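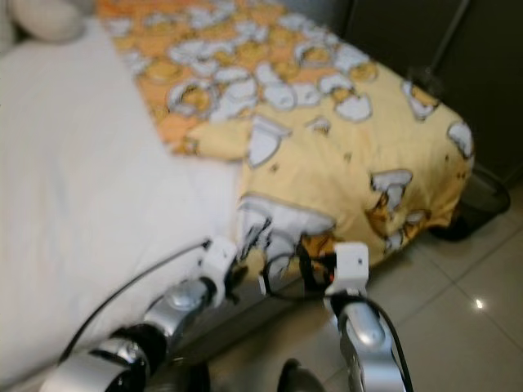 A bed with a white sheet and a yellow cracked-egg blanket.

Search this site Enter keywords Go

How a Bed Is Made: Layers, Corners and Covers

Thu 21 November
By the Skerklow Home Learning Unit

A bed is made up of several layers, and each layer has its own name and its own work to do. This page explains what the layers are, how to put them in order, and where the books and toys should go while you are working. It is intended for readers in the junior years and for the adults who help them.

What is under the sheet?

The thickest part of a bed is the mattress. Some mattresses contain metal springs. Others are made of foam, and many have both. A large mattress with springs may have some 2000 of them, each one pushing back a little when a person lies down.

A mattress is difficult to wash, so it is usually given a cover. One common kind is the quilted cover. "Quilted" means that a soft filling has been stitched between two pieces of cloth. The lines of stitching hold the filling in place and stop it from sliding into one corner.

Clearing the bed

Before you make a bed, look at what is on it. Books, pillows and soft toys are often left there after reading time. Books should be closed and put on a shelf or desk, where their corners will not be bent. A large soft toy may stay near the head of the bed if it is not in the way. 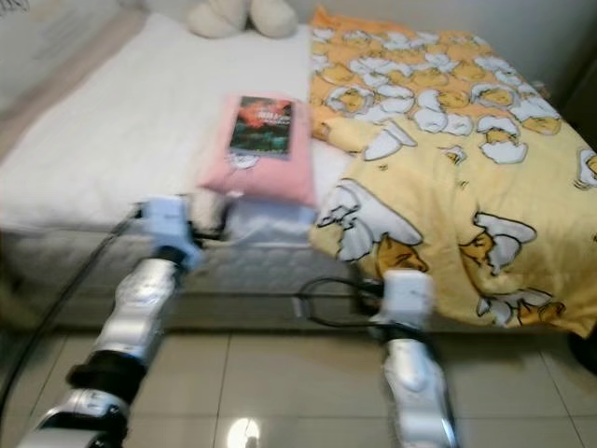
Pillows may be placed on a clean chair. Do not put them on the floor, where they will collect dust and hair.

The sheet

Sheets come in two main kinds. A fitted sheet has elastic sewn into its corners and grips the mattress. A flat sheet has no elastic, and its edges are tucked in by hand.

To smooth a flat sheet, start in the middle and move your hands slowly toward the sides. Small creases do no harm. Large ones can be uncomfortable to lie on and should be pulled flat.

When you tuck in a flat sheet at the foot of the bed, you may like to try a "hospital corner". The loose side is lifted and folded on a slant, usually at 45 degrees, before it is tucked under the mattress. An adult can hold up the corner of the mattress if it is too heavy for you.

The blanket or doona

The top layer keeps the sleeper warm. It does not make heat by itself. The cloth and filling trap air, and your body warms that air during the night. A thick doona feels warmer than a thin one of the same kind because it holds more air. 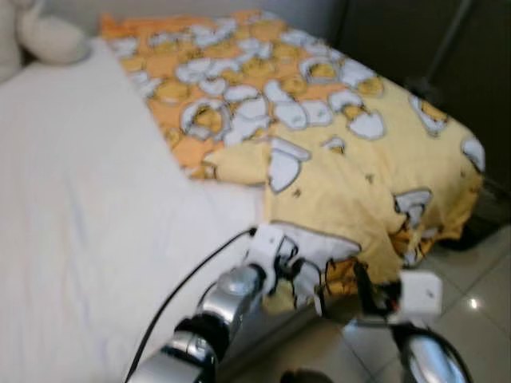

A blanket is easier to move when it is held by two corners. Stand at the foot of the bed, take one corner in each hand, lift the edge and draw it toward you. If the blanket has bunched up, give it a gentle shake. Then walk to each side and check that neither edge is dragging on the floor.

A blanket with a printed pattern can help you. If the pictures run in rows, see whether the rows are level with the end of the bed. If they slope, one corner needs another pull.

Washing day

Many families wash sheets once a week. Mattress covers are washed less often, and doonas less often again. Always check the care label first. The next page in this series, Buvden Learns to Fold, explains how to fold a flat sheet with a partner.

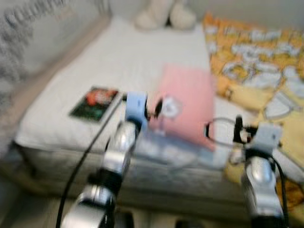 Page last updated: March

Words to know

Doona: a thick, soft bed cover with a filling. It is also called a quilt.
Elastic: material that stretches and returns to its former shape.
Hem: the folded and stitched edge of a piece of cloth.
Mattress: the thick, padded part of a bed on which a person lies.

Teachers may copy this page for classroom use. A large-print version is held at the Poveo Children's Library under Household Topics, sheet 86.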